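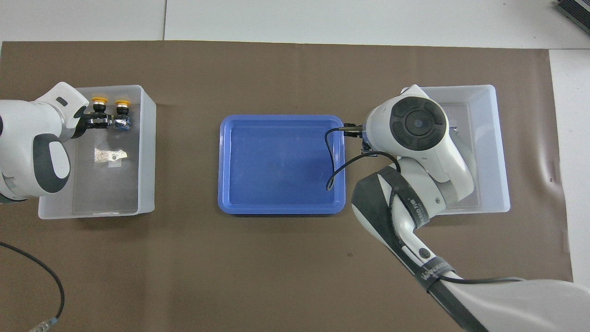 Figure 2. Two-arm bench used for the sorting task, left arm at the parts bin, right arm by the tray.

Research > Papers > Small-lot automation > Section 3

3. Planning and budgeting the two-arm bench

3.1 What had to be bought

The arms came first in the plan and took most of the money, as expected. Less expected was how much of the remainder went on small things. Grippers, straps, cables, bins, trays, mats. None of it dear on its own. The first budget, drawn up by Guerra for the Nereo site, had a single line for "sundries" and that line was gone in the first month.

We asked three suppliers for quotes. Prosari quoted for a full cell with guarding and a fixed feeder. Bamen quoted for arms and grippers only, with fitting left to us. Yin came in between the two. Prosari was ruled out on floor space before price was even discussed - the feeder would not have fitted in the bay. The choice between the others came down to lead time and to who would hold spares. We went with Bamen.

3.2 Bench and bins

The layout in Figure 2 is deliberately plain. Two translucent bins either side, one blue tray in the middle, brown paper mat underneath. Paper was picked over rubber on cost and because it can be thrown out when marked. It does crease at the edges, and a future budget should allow for a proper mat if vision is to rely on a flat background.

Parts are push-button units with yellow caps. Chosen as they are cheap, we hold plenty of them, and they are an awkward shape for a two-finger gripper. Two standing close together is a harder pick than one alone, and the gripper trials in Section 4 treat the cases seperately.

Cable runs were under-planned. The purchase list had power and data for each arm but nothing for the gripper lead, which needs slack to follow the wrist. With a free lead, as on the right arm, a loop can hang into the tray. Arai has since added clips and a sleeve to the standard order. Small cost, should have been there from the start.

3.3 Running time and staff cost

The plan allowed 168 hours of bench time, split between set-up and trials. Set-up was budgeted at 60 hours and went over. Most of the overrun was waiting - for brackets, for a replacement finger pad, for someone with the right hex key. We did not cost waiting time in the first plan and would advise others to do so.

Staff time was charged at the ordinary technician rate. No extra post was made. This kept the figure low but it also meant that the bench stood idle when other work came in, and the hourly cost in Table 3 shoud be read with that in mind.

3.4 Spares and second order

A second order is planned for May: finger pads, one spare gripper, more bins of the same pattern. Keeping bins identical on both sides matters more than we first thought, as a change of wall height means re-teaching the approach. No second pair of arms is proposed at this stage. Guerra's view is that the existing pair should be fully used before any more is spent; Arai would sooner buy now and avoid a price rise. Left open here, see Section 5.

Contact: Nives Guerra, Nereo | Copyright 2026 the authors | Back to top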